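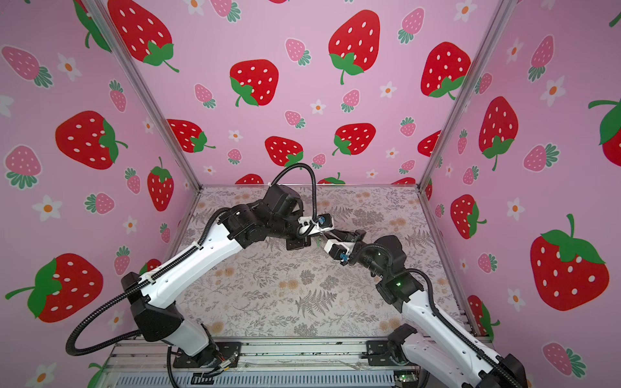
Rundgang Box 6, Norkumell, Mai

Tapete Rückwand und Seiten: ok. Ich mag die Erdbeeren ja immer noch! Mit der Hand über die Stöße gefahren, nichts hebt sich.

Bodenbelag: ok, nur gefegt.

Eckpfosten: Schrauben nachgezogen (links eine halbe Umdrehung, rechts saß alles).

Kabelschläuche und Clips: ok, nirgends eingeklemmt.

Schwarze Montageplatten: fest.

Notaus: offen. Taster klemmt ein bisschen, Ersatz ist bei Losel bestellt, Artikel 452. Bis dahin bitte kräftig drücken und mir Bescheid geben!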